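Dutlow Street Tenants' Association
Minutes of the September meeting
Held in the ground-floor lounge, Friday, 7 p.m.

Present: Roel Claeys (chair), Mrs. Ibrahim, the Wamby household (both of them, seated apart), 2B, 3A, 3C, 4D, and a gentleman from the building next door who stayed through item 3 before realizing his mistake.
Apologies: 1A. No apologies from 4B, who could be heard upstairs.

1. Minutes of the last meeting
Approved with one correction. Where the minutes read "Mr. Wamby stormed out," this should read "Mr. Wamby left to move his car." Mr. Wamby asked that it be noted that he did move his car. Noted.

2. Laundry room
The left dryer is still broken. Nurnelum Property Services has now sent three technicians, the last of whom left a sticker on the door saying it had been serviced. 3A has been drying towels on the radiator in the hallway and was asked to stop. 3A asked where else she might dry them. The chair moved on.

The price of a wash goes up next month, according to a notice taped inside the cupboard where the detergent used to be. Members felt the notice could have been put somewhere people look. Mrs. Ibrahim will write to Nurnelum about both matters, using the firm tone from her letter about the gutters, which got a reply.

3. Bicycle storage
Long discussion. The rack in the back hall was put in for seven bicycles and is being used for bicycles, a stroller, a rolled carpet and part of a canoe. The owner of the canoe part did not come forward. 2B suggested numbered spaces. 4D suggested a waiting list for the numbered spaces. Mr. Wamby suggested that people who do not ride their bicycles should not have them, and looked at Mrs. Wamby.

Agreed: anything without wheels goes by the end of the month. The stroller may stay. The gentleman from next door voted in favor, and his vote was later struck.

4. The lounge
The chair reported that the lounge has been tidied up after complaints that it looked like a dentist's waiting room. The old magazines are gone. 3C has taken on refreshments and is keeping to fruit after what was said about the cookies in the spring.
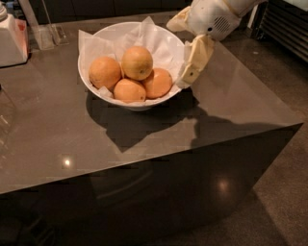 Refreshments table: oranges, courtesy of 3C.

3C was thanked. Mr. Wamby asked whether there would be coffee. There would not be coffee until the matter of who took the coffee maker is settled. 4D said again that it was a loan.

5. Money
The account stands at $435, before the roof garden. The roof garden has asked for $600. Roel Claeys pointed out the difficulty. 2B, speaking for the roof garden, said that $600 was the ambitious figure and that it could make a start on $200, covering soil, two planters and a hose long enough to reach them. The present hose stops short of the door.

Mrs. Ibrahim asked what had become of last year's tomatoes. 2B said it had been a hard year for tomatoes. Mrs. Ibrahim said hers had done very well, on a windowsill, facing north.

Vote on $200: carried, four in favor, two against, the rest eating. Receipts to go to the chair, on paper, and not as photographs of paper.

6. Noise
The piano in 4B was raised by 3C, who lives under it. It was agreed that the playing has improved. It was also agreed that it is still the same piece. The chair will ask whether 4B could stop at ten, or learn the second half.

7. Any other business
a) The front door code has been changed. Anyone who was not at the meeting should ask someone who was.
b) A single gray glove is on the mailbox ledge and has been there since winter.
c) 4D asked if meetings might be shorter. Discussed for twenty minutes and held over.
d) Mrs. Wamby offered to take the minutes next time. The present minute-taker has no objection.

Meeting closed at 9:10 p.m.

Actions
Mrs. Ibrahim: letter to Nurnelum, dryer and prices.
2B: buy hose. Measure first.
Roel Claeys: speak to 4B; sign for the bicycle rack.
4D: coffee maker.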